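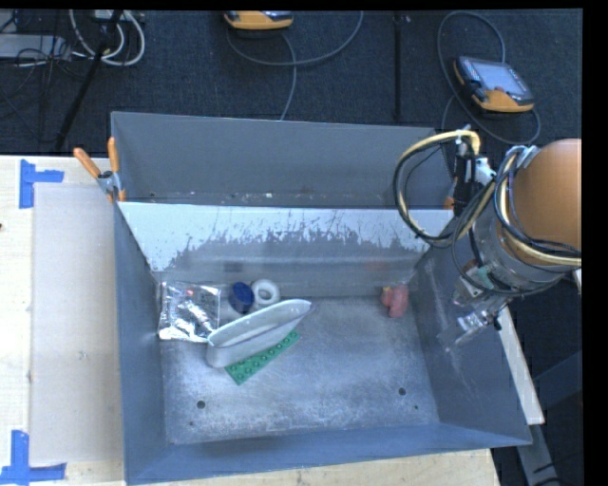 OPINION | ROBOTICS

Let it stop

Katherine Echeverri

I love a good fault. I know how that sounds. But after seven years of working with robot arms I can say that most of what I understand about them came from afternoons when they did something I hadn't asked for, and I'd like to make the case for enjoying those afternoons a bit more and hiding them a lot less.

The one I keep telling people about happened in January, on the bin picking cell at Fellport. It's a simple job on paper. The arm reaches into a metal bin, takes out an odd object, puts it somewhere else and goes back for the next one. A foil packet, a little rubbery toy, a roll of something, whatever you've thrown in. Anyone who has tried it knows the objects end up on top of each other or jammed in a corner, and that shiny foil against scuffed metal is about as unkind a thing as you can show a depth camera.

That day the arm went down for a packet in the corner, on a reading that put the floor of the bin lower than it was. The fingertips met metal. The arm did what it should have done, which was to feel the force and go into a protective stop. Lovely! Then our software, Plurkside, did what we had told it to do. It saw a stop, cleared it, backed off a little and tried the same pick again. And again. We had written that retry ourselves, and we were proud of it, because it meant the cell could run through lunch.

By the time Irfan Rana came back with his sandwich, the log showed 753 recoveries for the week, most of them from that one hour. One of the fingers had split near the base. The bin had crept along the table until a clamp let go, and the cable bundle was pulling tight over the rim every time the wrist turned. Nobody was hurt. But Irfan's first move, and he has told this story against himself so I don't mind repeating it, was to reach in and straighten the bin. The arm was standing still. It looked finished. It was in the five second wait before the next try.

He got his hand out in time, with two seconds to spare by the log. I still don't like typing that.

We talked for days afterwards, and the first ideas were all about hardware. Stronger clamps. Tape on the table so you could see whether the bin had shifted. A tougher finger from Grajales. All fine ideas, and I'm a great believer in tape. Dušan Dimitrov was the one who kept dragging us back to the retry. His point was that the stop had worked perfectly every single time, and we'd built a machine to argue with it.

I think he was right, and I think a lot of labs and small factories have built the same machine. There's a real pull towards it. Every stop costs you a walk across the room, a look at the screen, a press of a button on the pendant. When the arm stops for silly reasons nine times before breakfast, you write a script. The script works beautifully, and you forget it's there. Then the numbers look great, and the numbers are what you show visitors.

So here's my opinion, since that's what I was asked for. A protective stop should be cleared by a person who has looked in the bin. If that makes the cell painfully slow, wonderful, you've just found out how good your picking is. Ours was worse than we thought. With the script gone, we spent roughly a month walking back and forth, and in that month we learned more about foil, bin corners and badly measured floors than in the whole year before it.

Hernán Villca disagrees with me, and his argument deserves a fair go. He says people who have to clear a stop fifty times a day end up clearing it without looking, and then you have the script again with a tired human inside it. He'd allow one automatic retry, from a different angle, with a loud tone before the arm moves. I could live with the tone. I'd want the reach-in behaviour fixed first, with the pendant in your hand and the emergency stop pressed before your sleeve goes over the rim, every time, even for a toy you could flick out with one finger.

We do agree about the log. Print it and stick it on the wall by the kettle. Ours is up there now with the split finger taped beside it, and new starters ask about the finger before they ask about anything else – usually while I'm trying to make tea, and I'm always happy to let it go cold.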